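4.3 Laundry unloading at the drum opening

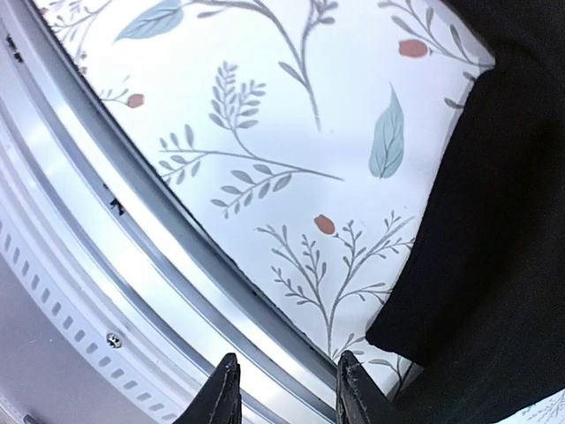

Figure 4. Wrist view at the opening of the drum. A dark fabric overlaps a white one with a plant print; one finger is at the rim, the other on the printed fabric.

Can a robot arm empty a washing machine without help yet? Sometimes, if the load is small and the time taken does not matter, but it is still well short of what a person does without thinking.

The unloading task was included in the study after the folding and wiping tasks (Sections 4.1 and 4.2) because it combines three problems that are usually tested apart: a narrow round entry, cloth with no fixed shape, and hard metal close to the fingers. We define the chore as complete when every item has left the drum and is resting in the container beside the machine. An item dropped on the floor is scored as a failure for that item, and the trial continues.

Trials were run at the Pendon test flat using the Gekudov arm controller and the Thampi grasp planner, both unchanged from the earlier tasks. Each load was made up of mixed garments and household linen, tumbled before the trial so that items were wrapped around one another. The operator set the starting pose of the arm and then stepped back. No item was moved by hand once a trial had begun. A trial was stopped at 600 seconds whether or not the drum had been cleared.

The rim proved to be the main source of difficulty. Polished metal gives bright highlights that move as the wrist moves, and the planner at times read the edge of a highlight as the edge of a garment. The resulting grasp closed on nothing or brought a finger against the metal. As Figure 4 shows, there can be strong reflections along the rim right next to the cloth, and a grasp aimed a little to one side of the intended point would meet steel-coloured surface instead of fabric. We reduced the closing speed near the opening to 50 per cent of its usual value, which lowered the contact forces but made each attempt longer.

Separating items was the second difficulty. Where a dark garment lies over a light, patterned one, the boundary between the two is easy to find in colour. The boundary says little about how the items are joined further back in the drum. Pulling on the upper item often brought the lower one with it as far as the opening, where it caught or fell. A person will feel the extra weight and shake the bundle loose. The controller has a weight estimate at the wrist, but no shaking motion had been programmed, and we left it out so that results could be compared with the folding task.

Printed fabric raised a smaller issue. Thin lines in a pattern were occasionally labelled as creases, and the planner prefers to grasp at creases. In most cases this did no harm, given that almost any point on a loose sheet can be held. It mattered more near the hem, where a false crease drew the fingers away from the edge and left a grip that was too shallow.

Of the 8 loads attempted, 2 were cleared within the time limit. The remaining loads ended with at least one item still in the drum, most often at the back, where the wrist could not turn far enough to bring the fingers flat to the cloth. Bindu Naidu, who timed the same loads by hand, needed roughly half a minute for each.

We would not describe the chore as solved for home use. The arm can pick up cloth it can see and reach, and it can do so many times in a row. Clearing the last item is a different matter, and a household has little use for a machine that leaves a sock behind. Shop laundries may be a better early setting, as drums there are wider and a worker is already nearby to finish the load. The Gokwood trials planned for June will use a larger opening and a longer wrist link. The time limit will stay the same.

Related items
Wiping flat surfaces with a two-finger gripper
Towel folding from a random start: results and failures
Reflective surfaces and grasp planning in kitchens
Notes on scoring household tasks

Contact the authors | Copyright Pendon Household Automation Group | Back to top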